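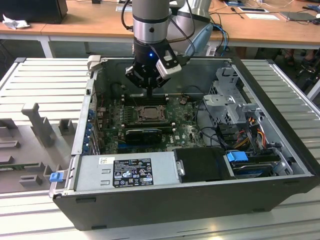
Do I really need a new computer?

Everyone I've asked says yes. The bloke at the shop says yes, and he would, he sells them. My nephew says yes because his games won't run on mine. The only person who said no was Satish Kurian, who has fixed more old office machines than I've had hot dinners, and his whole advice was to take the side off and have a look before spending anything.

So, an old Dell workstation, on its side with the panel off. I'm suspicious of anyone who tells you the inside of a computer is simple. It's a lot of green board and a fat bundle of coloured cables. But I'll admit the blue plastic helps. The clips along the expansion slots are blue, and so is the tab on the hard drive carrier, and once Satish had told me to ignore everything else and look for the blue bits I felt a little less stupid.

What the shop wanted

The quote for a new tower was $2,252, before a monitor. It included a "system care plan" from an outfit called Evix, which as far as I can tell is a phone number. I asked what the plan covered and was told "peace of mind". I asked again and got a brochure.

The other option was a tune-up at the Seltex counter in Nonddale for $355. Parts extra. Nobody there could tell me what they'd be tuning, and the form had a box already ticked for "thermal optimisation". I think that means getting the dust out.

What I'm doing instead

Memory first. The slots are in a row beside the processor socket, and Satish reckons more memory is the cheapest thing worth trying on a machine this age. He found me a used set for $33. I'm told second-hand memory is either fine or it isn't, and you know fairly quickly. We'll see.

Then maybe a solid state drive in place of the old hard drive. I'm less sold on this one. Every forum post says it will feel like a brand new computer, and the same people said that about the registry cleaner I bought years ago, which did nothing except ask me to buy it again.

The graphics card stays. I do invoices and family photos, and I don't care what my nephew thinks.

I've given myself until August. If it still takes three cups of tea to open a spreadsheet by then, I'll go back to the shop and eat my words — but I'm not paying for the Evix plan, and they can keep the brochure.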